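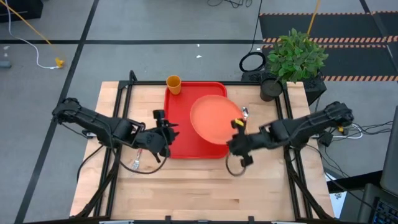 Photo: Prurbridge Dish Library

Talks > Food and Events > Lending dishes

Schedule Speakers Notes Contact

Lending out dishes: what we learned running a dish library
Speaker notes, Kristýna Šimko
Paterson Hall, Saturday, 2 p.m.

Opening

Thank the organizers. Say who I am: I run the dish library in Prurbridge. We lend plates, bowls, cups, trays and flatware to people who are putting on a meal and would otherwise buy disposables. Mostly that means family parties, school suppers, funerals, block parties and a couple of church breakfasts.

Ask for a show of hands: who here already lends anything out, even folding chairs? Adjust from there. If most of the room is already lending, skip the next section and go straight to storage.

How a loan works

Keep this short, people can read it in the handout.

The borrower fills out a one-page form at least a week ahead. We pack the order in lidded crates. They pick it up the day before and bring it back within two days. They scrape, we wash. There is a small deposit and no rental fee. We ask for a donation and most people leave one.

Say clearly that "they scrape, we wash" was not how we started. At first we asked people to return everything clean. Things came back in every condition you can think of, and we had to wash it all again anyway to meet the health code. Borrowers were annoyed because they had spent their evening at the sink. Once we took over the washing, repeat loans went up and the late returns mostly stopped.

The collection

We own 1,385 pieces. That number is for everything, forks included, so it sounds bigger than it is. A full table setting in our system is a dinner plate, a bowl, a cup, a knife, a fork and a spoon. Trays and serving pieces are counted separately.

Nearly all of it is mixed colors. People ask about this. Our first big donation was from a summer camp that closed, and it came in reds, oranges and yellows. We kept buying in that range. Good points: chips and stains show up less than on white, the pieces are easy to spot when they have been left on a lawn, and they don't get mixed up with a borrower's own dishes. Bad point: brides. We lose some weddings over it and I have stopped trying to talk anyone into it. There is a rental company in Prernholm with white china and I give out their number.

Materials. Go through what we tried:

Glass tumblers. Stopped. Too heavy to carry in crates and one broken glass means emptying and checking the whole crate.

Thin plastic from the discount store. Stopped. It warped in the dishwasher in the first month.

Hard plastic, cafeteria grade. This is most of what we have now. It is not pretty but it stacks, it dries fairly well on a rack, and replacements are easy to get in the same size.

Stoneware. We keep a small set for funerals, because families asked for it. It goes out in padded crates and I deliver it myself.

Buying tip: pick one plate size and stay with it. We had four sizes in the beginning and the stacks leaned, the crates wouldn't close, and packing an order took twice as long. Same with cups. If a cup doesn't nest in the cups you already own, say no thank you, even if it's free.

Trays

I get more questions about trays than about anything else, so leave time here.

A tray needs a raised rim and it needs to be narrow enough to get through a kitchen door while someone is holding it. Measure your doors. Ours had to fit the side door of this hall, which some of you used this morning.

Borrowers never ask for enough of them. They think of trays as something for the guests to eat from. The real use is clearing. If there is a tray at the end of each table, people will put their dirty dishes on it and somebody can carry the whole thing to the kitchen. Without trays you get towers of plates with food between them, and those are slow to scrape. We now add clearing trays to every order whether they're on the form or not.

Storage

Tell the story of the first year quickly. Everything was in my garage, on shelves my brother-in-law was throwing out. In July the heat made the crate lids bow. We moved to a room at the back of the old fire station, which the town lets us have for the cost of the electricity.

What I'd want in any storage room:

A door wide enough for a hand truck.

Shelves no higher than your shoulder. A crate of plates is heavy and you do not want it coming down from above your head.

A table for packing and checking. It should be clear when you arrive and clear when you leave. We don't store anything on it.

A light you can see a crack by. We missed cracks for months under the old bulb.

Label the short end of each crate. We labeled the lids first, and once they were stacked we couldn't read any of them.

Washing

We use a secondhand commercial undercounter machine, made by Clondari. I'm not recommending it over any other make, it's the one that came up for sale. It does a rack quickly. The slow part is loading, unloading and drying. If you are planning a shift, plan around drying space and not around the machine.

Dry everything completely before it goes in a crate. Cups are the worst for this, as water sits in the foot. We tip them on the rack and leave them overnight. If a crate smells when you open it, wash all of it again.

Talk to the health inspector before you buy anything. I didn't, and had to replace a sink. She was helpful once I called her, and I could have had that help months sooner.

Pause here for questions on washing. There are always a few on detergent. Answer: whatever the machine's manual says, and don't switch brands every time there's a sale.

Our biggest event

The Prurbridge harvest supper. We supplied 846 settings' worth of plates over the course of the evening, washing and sending back out as we went, since we don't own that many. The organizers had planned for fewer and word got around.

What went right: two scraping stations, one at each end of the tent, with someone standing at each. People scraped because they were asked to by a person. A sign on its own did very little when we tried it in the spring.

What went wrong: forks. We ran out of forks before we ran out of anything else, and it took us too long to notice. Now I have somebody check the fork bin every half hour. Forks get thrown away with napkins. We put a magnet strip across the opening of the trash can, which catches a fair share of them. Hardware store, cheap, bring one to show.

Also wrong: we had the clean rack next to the dirty rack. Somebody's uncle put a stack of used bowls on the clean side and we had to start that rack over. Keep them on opposite walls if you can.

Money

People want numbers, so give them the plain ones.

Setup for us came to roughly $1,000, not counting the dishwasher, which was paid for by a single donor. Most of the rest went on crates. Crates cost more than dishes. I would have guessed the other way around.

Running costs are water, electricity, detergent and replacements. Donations from borrowers cover those in a normal year. They did not cover the sink.

Deposits: we keep them low. We have only held back a deposit a handful of times, and always for not returning things at all. We don't charge for breakage. If you charge for breakage, people hide it, and then you find the cracked plate in the middle of a stack.

Insurance: ask your town or your church if you can go under theirs before you price your own.

Things I'd do differently

Start with one crate size.

Write the form with fewer questions. Ours asked for the type of event, the menu, the head count by age. I never used any of it. Now it asks for date, number of guests, hot or cold drinks, and a phone number.

Get a second key holder from day one. For a long time I couldn't leave town on a weekend.

Say no to donations of single mugs. I still have a shelf of them.

If asked about compostable plates

This comes up every time. My answer is that our county has no place that takes them, so here they go in the trash with everything else. If your county does take them, the math is different and you should find out what they accept before you decide. Don't get pulled into a long discussion, move on and offer to talk afterward.

If asked about allergies

We wash to the same standard a restaurant does. We do not promise allergen-free. A borrower with a serious concern should bring their own set for that guest, and I tell them so on the phone.

Close

Handouts are on the chair by the door: the loan form, the crate label sheet, and the packing list. Take them, change the name at the top and use them.

Anyone who wants to see the storage room can follow me over after the session. It's a short walk. Parking is behind the building, not in front, the front is still for the ambulance.

Bring the magnet strip home this time.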